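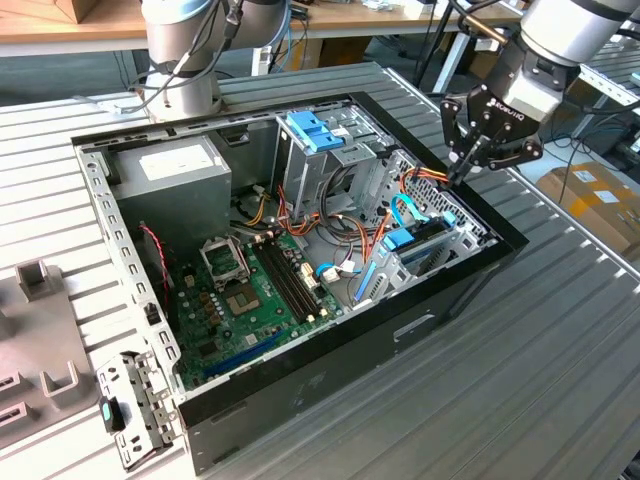
Faut-il retirer le disque dur d'un vieux PC avant de s'en séparer ?

Mieux vaut le faire dans tous les cas. Le disque garde les documents, les photos et les mots de passe enregistrés, même après un formatage rapide, et sa dépose demande quelques minutes.

Les tours de bureau achetées par lots entiers par les administrations et les PME arrivent en fin de vie par palettes. À l'atelier Trerkine, qui démonte et trie ce matériel, 234 tours sont passées sur les tables au mois de décembre. La plupart venaient de bureaux, avec le disque encore en place. Le client pense souvent que l'effacement est compris dans la reprise. Il ne l'est que si le bon d'enlèvement le précise.

Coucher la tour, ouvrir le flanc

On débranche le câble secteur, on appuie une fois sur le bouton de mise en marche pour vider les condensateurs, puis on couche la machine, panneau latéral vers le haut. Sur un modèle professionnel, le panneau s'enlève le plus souvent sans tournevis. Le bloc d'alimentation occupe un angle, la carte mère tapisse le fond, et les faisceaux orange, jaunes, rouges et noirs passent de l'un à l'autre. Les disques sont à part, dans une cage métallique.

Le plastique bleu sert de repère. Chez beaucoup de constructeurs, une couleur vive désigne les pièces que l'on peut manipuler à la main : loquets, berceaux de disque, languettes. Un disque de 3,5 pouces monté dans un berceau bleu se tire vers le haut une fois ses deux câbles débranchés, alimentation et données. 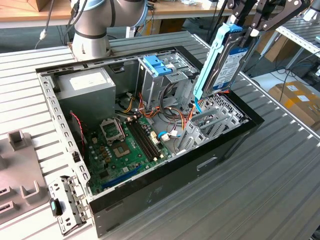
Les câbles, point faible de l'opération

La nappe SATA est plate et fine, et son connecteur casse facilement. On le saisit par le corps, on tire droit, sans balancer de gauche à droite. Le connecteur d'alimentation résiste davantage. Si la machine doit repartir avec un disque neuf, on laisse les deux câbles dans le boîtier, près de la cage.

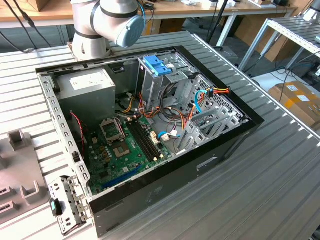
Tour ouverte, cage à disques et support perforé déposé à côté du boîtier.

Les supports métalliques retirés se perdent vite. Trerkine les range avec le boîtier d'origine, car ils varient d'une série à l'autre et une tour incomplète se revend mal. Même consigne pour le processeur : quand il a été enlevé, le support reste ouvert et ses contacts sont exposés. Un capuchon de protection évite les dégâts.

Ce que deviennent les pièces

Les disques suivent deux filières. Ceux qui passent le test de surface sont effacés avec le logiciel Brutent, puis remis en stock. Les autres vont au broyage. L'an dernier, l'atelier en a effacé 1,661 et envoyé 3,000 à la destruction. Les berceaux en plastique sont conservés dans les deux cas et se revendent à l'unité.

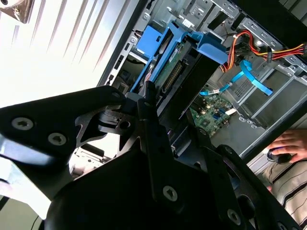 Thái
Rédacteur matériel, Vernovora
Publié le 2020-04-21

Pour un particulier, la démarche est plus simple. Un disque retiré peut servir de sauvegarde dans un boîtier externe de 3,5 pouces, à condition de prévoir son alimentation séparée. Avant de le poser, on regarde le circuit imprimé et les contacts dorés, que l'on évite de toucher. On le range dans un sachet antistatique, à plat, avec la date de retrait notée dessus. La tour sans disque part ensuite en déchetterie ou chez un reconditionneur.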